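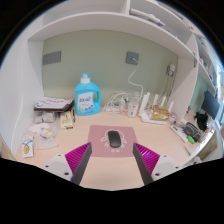

3.2 Der Schreibtisch als Zwischenlager

In der Literatur zur Heimarbeit gilt der Schreibtisch als Ort der Arbeit, eine Annahme, die vor allem von Personen vertreten wird, die ihren eigenen beim Schreiben offenbar nicht ansehen. Unser Korpus umfasst 3.691 Einzelbeobachtungen aus dem Projekt Sistdale. In 2.566 davon liegt auf der Arbeitsfläche mindestens ein Gegenstand, der in einen anderen Raum gehört; wir nennen ihn im Folgenden Gast. Der Nischentisch in Abb. 4 beherbergt einen besonders standfesten Vertreter, eine hellblaue Waschmittelflasche mit Henkel, die an der Rückwand steht, als gehöre sie zur Büroausstattung. Neben ihr hält sich das reguläre Personal auf, also Bücher, Papiere und ein Stift, während rechts der Router seine vier Antennen aufstellt.

Abb. 4: Einbaunische mit Schreibtisch, helle Holzoptik, Rückwand graugrün.

Dilter (2017) unterscheidet zwischen Ablage und Liegenlassen und bindet den Unterschied an die Absicht. Für die Feldarbeit taugt das wenig, weil Befragte ihre Absicht zuverlässig erst entdecken, wenn man sie danach fragt. Carton schlägt stattdessen eine räumliche Lesart vor: Entscheidend sei der Abstand zur Maus. Was außerhalb ihres Radius liegt, werde geduldet, bisweilen über Monate. Die Ränder des Tisches verhalten sich demnach wie ein Flur, in dem man Dinge abstellt, um sie demnächst woandershin zu tragen.

Unsere Daten stützen diese Lesart mit einer Einschränkung. Die freie Mitte folgt der Maus, das Mauspad dagegen ist nur lose an sie gebunden. 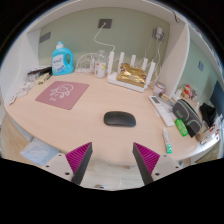 Mohammadi bezeichnet solche Trennungen als »stille Scheidung« von Gerät und Unterlage und vermutet dahinter optische Sensoren, die auf nacktem Holz ebenso gut laufen. Das Pad bleibt trotzdem. Es wird verschoben, schräg gelegt, gelegentlich als Untersetzer weiterbeschäftigt, aber selten entlassen. In der Erhebungswelle vom Mai gaben 9 von 10 Befragten mit Mauspad an, es zu brauchen; auf die Nachfrage, wofür, wurde überwiegend das Motiv gelobt.

Kabel haben wir gesondert kodiert (Abschnitt 3.3). Sie sind formal keine Gäste, benehmen sich aber so.

__________
Sistdale Arbeitspapiere · Autorengruppe Sistdale · 17. Sep. 2022
2 Kommentare · 10-mal geteilt
Kontakt | © Sistdale 2022. Alle Rechte vorbehalten. | Nach oben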